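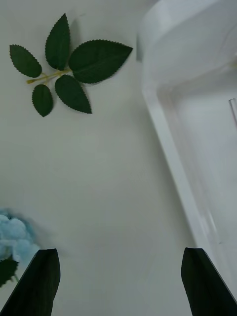 Artificial sprig and blue bloom beside the tray, flower task, Lestilik.

May
By Iman Bensaid

Attended the Lestilik workshop in Lultstead this morning on behalf of the household tasks review. The question before us remains whether a machine may yet be trusted with the small chores of a home or a shop, and flower handling was put forward as a fair test. Any florist's assistant would think it light work.

The materials are artificial roses, hydrangeas and loose leaf sprigs, laid on a plain white table. Liis Žukauskas had prepared a schedule of 40 attempts and kept the record herself. I was asked to observe and to refrain from advising, and I did so for over two hours.
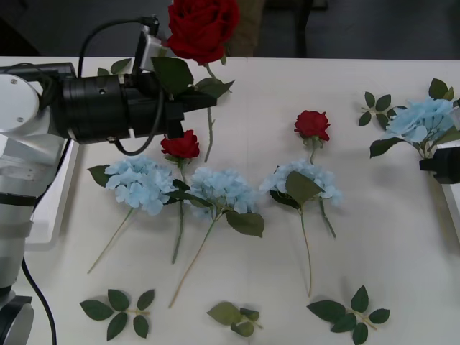 My own view is that the stems present the greater difficulty. A bloom is broad and forgives a poor approach, whereas a stem is thin, lies flat, and may rest against its neighbour. A person separates the two without thought. The machine must first be certain which stem belongs to which flower, and I am not persuaded that it always is.

Ms Žukauskas takes a more favourable position. She holds that speed should be disregarded at this stage and that care in gripping is the proper measure. I have recorded her opinion in full and shall attach it to the report for Millska. We did agree that artificial petals are a lenient substitute, and that no conclusion on fresh flowers should be drawn from them.
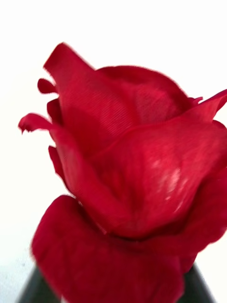 Matters outstanding

The Rätsep paper on folding and sorting has yet to reach me — I have written for it again. I shall advise that the shop-floor chores be assessed separately from the household ones. My provisional answer to the main question is no, with some hope for the narrower tasks.

Returned by the afternoon train.

Recent entries
Notes on laying a table
The Rätsep correspondence
Shelf stocking: six remarks

Contact | Copyright Household Tasks Review | Back to top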